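Vidton Library Service
12/30/22

1/15 Changes to the hire of meeting rooms and work tables at Vidton Library take effect in February. This thread sets out the main points for community groups, study circles and individual borrowers. The full conditions of hire are available at the enquiries desk and will be posted in each room.

2/15 The library has three spaces for hire: the Mustonen Room on the ground floor, the Oner Room upstairs, and the long tables in the workroom behind local history. The Mustonen Room is suited to talks and annual meetings. The Oner Room is smaller and has been used mainly for language classes and reading groups.

3/15 Community groups with a current library membership will continue to have free use of all three spaces for one booking a week. Hirers charging an entry or tuition fee will pay $15 an hour in the Oner Room and workroom, and $100 for a half day in the Mustonen Room. These charges have not changed.

4/15 Standing bookings will no longer roll over from year to year. Under the old arrangement a number of evenings were held by groups that had ceased to meet, and newer groups were turned away from rooms that then sat dark. Every standing booking will lapse at the end of January and must be renewed by the group's nominated contact.

5/15 Renewals may be made in person, by telephone or through the online form. A group that renews before the end of January will keep its usual day and hour. After that, open times will be offered in the order that requests are received.

6/15 Several groups asked whether the workroom would remain open to people making things by hand. It will. Bookbinding, model making, quilting, drawing and similar pursuits are welcome at the long tables, along with homework and family history research.

7/15 The tabletops were sanded and oiled over winter and the finish marks easily. Hirers are asked to cover the surface before starting any work involving glue, ink, wax or blades. Plain paper is suitable for most purposes. A cutting mat must be used under blades, and mats may be borrowed from the desk.
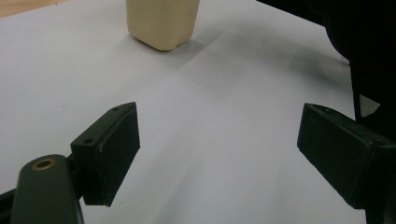

White paper spread over a wooden tabletop.

8/15 Paint, solvents and open flame are not permitted in any room. Irons may be used at the end table only, where there is a suitable power outlet. Hirers who are unsure about a particular material should speak with Jouko Lahtinen, Facilities Coordinator, before booking – it is much easier to settle these questions in advance.

9/15 Noise was the subject most often raised during consultation. We received 475 responses, and opinion was divided on whether conversation should be allowed in the workroom during the day. Some respondents valued it as the only sociable corner of the building. Others use the local history shelves next door and find the sound carries.

10/15 We have settled on a shared arrangement. Ordinary conversation is welcome in the workroom on weekday afternoons and throughout Saturday. Mornings will be kept quiet for readers and researchers. Hammering and powered sewing machines should be booked for the afternoon. The connecting door is to be kept closed at all times.

11/15 Each table may be booked as a whole or by the half. Hirers of half a table should keep bags, boards and equipment to their own side, and leave the aisle clear for wheelchairs, prams and the returns trolley. Work may be left out during a short break but may not be stored in the room overnight.
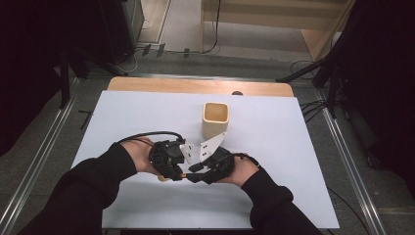

Both hands at work over a white board on a light wooden table.

12/15 The lockers in the corridor may be used for the day with a library card. We are aware that they are too shallow for portfolios and large quilting hoops. Wider shelving has been quoted by Brekumano, the firm that fitted the children's area, and will be considered in the next budget. In the meantime, please ask at the desk about the rear cupboard.

13/15 Hirers have been asked in the past to stack chairs on departure. This is no longer required in the workroom or the Oner Room. Chairs in the Mustonen Room should be returned to the wall in stacks of no more than 6. Kitchen users are asked to rinse cups, empty the urn and take any leftover food home. The fridge is cleared every Friday afternoon.

14/15 "We heard from people who have met here for many years, and from people who had never managed to get a booking," said Raimo Vainio, Manager of Library Services. "The new conditions should give both a fair turn. We will look at the workroom hours again before next summer and would be glad to hear how the quiet mornings are going."

15/15 Printed renewal forms are at the enquiries desk now, with large-print copies on request. Groups whose contact person has changed should let us know when they renew, as reminder letters will go to the name on file. Bookings already confirmed for January are not affected.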